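Back in the shared workshop in Wukdale this Sunday. The sorting arm now has its name, Vidby, and its own place on the bench.

2/ Today is for the gripper. Two black fingers, a thin cable, and a pale board under them. The board is lighter than the bench, so I can see the fingers well when I steer by hand. 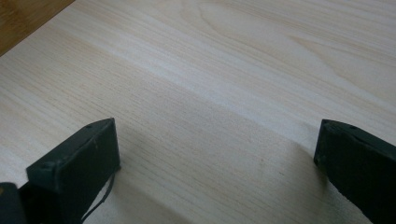

3/ The cable still worries me. When the wrist turns far to the left it pulls a little, so I will add a clip higher on the arm. I have ordered two from Voß and they should come before the end of July.

4/ For the opening width I use a small script I wrote, called Onen. It stores one number for open and one for closed. Open is 109 on my servo scale – a bit less than I wished for, but the motor complains above this.

5/ Next job is the height. I want the fingers to stop shortly above the wood and never press into it. I go down in small steps and write each value in the notebook.

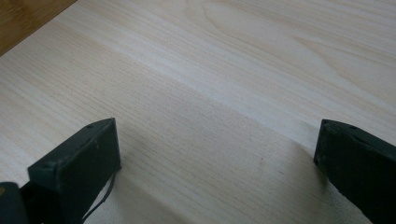 Vol. 2, No. 2

6/ The number is from our workshop newsletter, where these notes will be printed too. If you read there and have a good way to fix a cable on a turning wrist, please write me. I would like to try it before I buy more parts.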